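Mereana Partington
Moved to Stenport in September. Posting what I've learned about renting here, in case it helps.

Most leases run 10 months, then go month to month. Ask for the date in writing. Mine was wrong on the first copy.

Heat is usually included, water usually isn't. My water bill comes every 2 months.
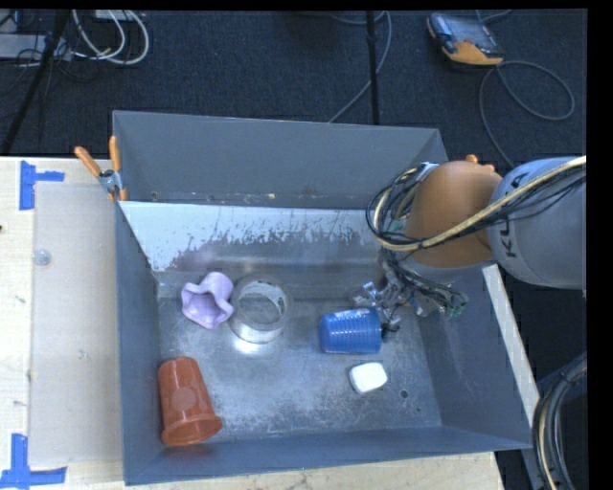 Parking is the hard part. Street permits go through the city office, and the line is shortest after 2 p.m. - bring your lease and a piece of mail.

If you're near the rail yard, visit at night before you sign. I looked at seven places and dropped two over the noise.

Deposits: mine was one month's rent. Get the receipt the same day.

Will add more when I renew.

Recent posts
Bus routes from Stenport to Jevden
Where to get keys cut
Library card without a local ID

Contact - Terms - Back to top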